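第7章 自助茶点台的布置与补充

7.1 适用范围

本章适用于Lurura服务手册所列各楼层公共区域的自助茶点台,包括会议层休息区、阅览区外廊及Dalen厅前厅。内容涉及台面清洁、水果碗的衬垫与装填、冷饮杯及纸品的摆放、干果罐的补充,以及收台后的处理。热饮设备的操作见第9章,冷藏食品的陈列见第11章,本章不再重复。

茶点台布置由当班服务人员负责。首次承担此项工作的人员,应先通读本章,并在有经验人员的陪同下完成一次完整布置后,方可独立上岗。

7.2 准备工作

布置前应备齐下列物品,并逐件检查是否洁净、完好:

圆形水果碗(白色,口沿无缺损)
白色衬垫用薄纸
浅黄色纸餐巾
金属丝置物篮
透明塑料杯(整条未拆封)
带盖玻璃罐及取用勺
食品接触面专用清洁布两块,一干一湿
中性清洁剂

注意:玻璃罐如有裂纹或口沿崩缺,应立即停用并登记报损,不得以胶带修补后继续使用。

注意:领用物品时应核对包装日期。已拆封的纸品如无法确认存放条件,一律不得用于茶点台。

7.3 台面清洁

1. 将台面上的全部物品移至推车,不得边移边擦。

2. 用湿布蘸取稀释后的中性清洁剂,自里侧向外侧单向擦拭。光面台板容易显出指印和水痕,擦拭时应保持力度均匀。

3. 用清水洗净湿布,拧干后再擦一遍,去除残留清洁剂。

4. 用干布收干。从侧面迎光检查台面,如仍有水痕,应重复本步骤。

5. 待台面完全干燥后方可摆放物品。纸品接触潮湿台面后会吸水起皱,须全部更换。

警告:不得使用含研磨颗粒的清洁膏或钢丝球。由此造成的台面划伤无法修复。

7.4 水果碗的衬垫与装填

7.4.1 衬垫

1. 取白色薄纸两张,交错叠放,使纸角朝向不同方向。

2. 将薄纸轻压入碗底,沿碗壁自然铺开。纸面允许有褶皱,不必抹平。

3. 纸边应翻出碗口,垂至台面亦可,但不得压在相邻物品之下,以免取用其他物品时带动水果碗。

4. 薄纸每日更换。当日如沾有果汁或破损,应随时更换。

7.4.2 挑选与清洗

1. 茶点台所用水果以橙子为主。橙子便于存放,短时间离开冷藏不影响品质。供应单位为Destetti时,应按到货批次先进先出。

2. 逐个检查果皮。有软斑、霉点、破皮或渗液者应剔除,并检查同箱内与其相邻的果实。

3. 以流动清水冲洗,用软布擦干,再置于沥架上晾至表面无水。带水装碗会使衬纸破烂。

4. 撕去果皮上的标贴。标贴残胶可用湿布轻擦去除。

7.4.3 装填

1. 先放置较大的果实作为底层,使其互相抵住,不留较大空隙。

2. 第二层果实应落在底层果实之间的凹处,不得置于单个果实的顶端。

3. 最高处的果实宜靠近碗的后沿,使宾客从前方取用时,整堆不致滑落。

4. 装填完毕后,用手轻推碗沿,果实应无滚动。如有滚动,应取出上层重新摆放。

5. 橙子不得高出碗沿过多。如一时供应充足,多余部分存入备餐间,待取用后再行补充。

提示:补充水果时,应将碗内剩余果实移至上层,新果置于下层,以保证先到者先被取用。

7.5 纸餐巾的放置

1. 纸餐巾应预先折好,折边对齐。拿取时只接触折边一侧,避免触及宾客将要使用的一面。

2. 餐巾放在水果碗旁,宾客取橙后可随手取用。餐巾不得长时间覆盖在果实上,以免遮挡视线、吸附果皮油脂。

3. 掉落台面以外的餐巾不得放回,应作废弃处理。

4. 餐巾颜色以浅黄色为准。同一茶点台上不得混用多种颜色的餐巾;衬碗用的白色薄纸不在此限。

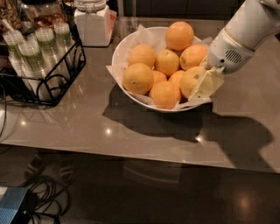

图7-1 茶点台局部:水果碗、浅黄色纸餐巾与杯篮

7.6 杯篮的装放

7.6.1 位置

杯篮置于水果碗的左侧,两者之间留出可供一手伸入的距离。有卷曲花纹的一面应朝向宾客。篮底须平稳,不得一半悬于台沿之外。

7.6.2 装杯

1. 拆开杯子外包装时,应自底部剪开,手持杯身下部,不得触碰杯口。

2. 将透明塑料杯成摞套叠后放入篮内。各摞之间以纸品隔垫,减少倾斜。

3. 较高的一摞置于便于取用的前侧。单摞过高时应拆分为两摞,以免取杯时倾倒。

4. 检查每摞最上方的杯子有无压痕、裂口或异物,不合格者剔除。

5. 套叠过紧、单手不能取下的杯子,应事先松动。宾客反映的取杯困难大多由此引起。

注意:塑料杯仅供冷饮使用。茶点台邻近热水设备时,应在热水设备旁另行放置耐热杯,并加设提示牌。

7.6.3 补充

篮内任意一摞所余杯数明显减少时即应补充。补充时应将旧杯取出,置于新杯之上,不得直接把新杯套在旧杯上方。

7.7 干果罐的补充

1. 盛放混合干果或谷物类零食的玻璃罐,沿台面后侧排列,置于杯篮之后。罐体高于前方物品时不影响取用,低于前方物品时应适当左右错开。

2. 补充前必须先将罐内余料倒空,检查有无受潮结块或异味。余料合格的,可在新料装入后置于上层。

3. 空罐须洗净并完全干燥后方可再次装料。罐壁残留水汽是受潮的主要原因。

4. 装料至罐肩为止,不得装满至罐口。

5. 每罐配专用取用勺一把,不同罐之间不得混用。

警告:坚果为常见过敏原。凡内容物含有或可能含有坚果者,必须在罐旁放置过敏原提示牌。更换内容物时,应同时更换提示牌。未放置提示牌的干果罐不得开放取用。

7.8 开放前检查

布置完成后,当班人员应站在宾客一侧,对照下列项目检查一遍:

台面洁净,无水痕及碎屑;
水果堆放稳固,衬纸无破损、无污渍;
纸餐巾充足,颜色一致;
杯摞无倾倒危险,杯口未被触碰;
干果罐提示牌与内容物相符;
废弃物容器已套袋,并置于不妨碍通行处。

检查无误后,在Pratent登记表上填写台位编号及完成时间。Dalen厅前厅的台位编号为108,填写时不得省略数字。

7.9 开放期间的巡查

开放期间应定时巡查,人流较多时适当增加次数。巡查时优先处理台面洒漏、果皮及用过的杯子,其次补充物品。补充工作应避开宾客正在取用的一侧,必要时稍候。

宾客已取出又放回的水果,应撤下重新清洗。宾客已取出又放回的塑料杯和纸餐巾,应作废弃处理。

如遇宾客询问食品成分,应依据提示牌及供应单据答复。不能确定的,不得凭经验作答,应拨打内线1213向备餐间核实。

7.10 收台

1. 停止供应时间为17时。到时后先撤下干果罐,再撤水果碗,最后撤杯篮。

2. 完好的橙子经检查后可存入备餐间,次日优先使用。衬纸一律丢弃。

3. 篮内剩余的杯子套回洁净包装袋内,封口存放。露置过夜的杯子不得再次使用。

4. 篮内隔垫用的纸品逐张检查,有污渍者丢弃。

5. 金属丝置物篮用湿布擦拭,花纹缝隙处以软毛刷清理,擦干后倒置存放。长期带水存放可能导致锈蚀,一经发现锈点应停止使用。

6. 按7.3的要求清洁台面。

7.11 常见问题及处理

橙子滚落:多因底层空隙过大或上层位置偏前。取出上层果实,按7.4.3重新装填。落地果实不得放回碗内。

衬纸滑入碗底:薄纸尺寸不足或铺放时未翻出碗口。更换较大的薄纸,并重新铺放。

杯摞向一侧倾斜:检查篮底隔垫是否厚薄不均,调整后再放入杯子。倾斜仍未改善的,应降低该摞高度。

干果结块:停止供应该罐,倒空清洗,并核查备料存放处的湿度。

台面发黏:通常为清洁剂残留。用清水擦拭两遍后收干。

本章自2025年4月4日起施行,原11月版本中与本章不一致的条款同时废止。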